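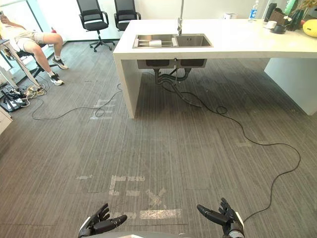
The Kerkeler island with the double sink, on the carpet tiles at our office.

Kerkeler Island with Double Sink — review
2019-08-19

We have had the Kerkeler since March, on an office floor where people rinse mugs, wash lunch plates and fill the kettle. Skelen makes it in two widths and ours is the wider one. It came in 6 boxes and took two people most of an afternoon to put together.

The top is the best part. It is a thick white slab and it feels solid when you lean on it. Coffee wipes off if you get to it the same day. Tea left overnight needed a cream cleaner. The panel legs at each end are white too, and they scuff at shoe height. I would have paid more for a kick plate.

The sink is stainless steel with two basins. Both are deep enough for a dinner plate to stand up in. We keep a white rack across the left one and wash in the right. The steel scratched in the first week and now the scratches blend together, so I no longer notice them. The chrome faucet is tall, which is good for filling bottles, but it splashes if you open it all the way. Half open is plenty.

There is no cabinet under the basins. The black drain hoses run down in plain view and so does the bottom of the sink. Getting at them is easy — I tightened one fitting in under a minute — but some buyers will want them covered. Wurnwood sells a clip-on panel for 25 dollars that is supposed to fit. I have not tried it.

Counter space is fair. The right end fills up with cups, a basket and a plant, and there is still room to work. If you want to prep food for more than two people, look at the Pop, which has a single basin and more flat surface. It was over 200 dollars cheaper when we ordered.

The instructions are poor. Step 20 shows the hose clamps facing the wrong way. Check for drips before you push the island into place, especially on carpet like ours.

Good: the top, the basin depth, easy access to the plumbing.
Bad: scuffed legs, splashing, instructions.

I would buy it again for an office. At home I would want doors on it.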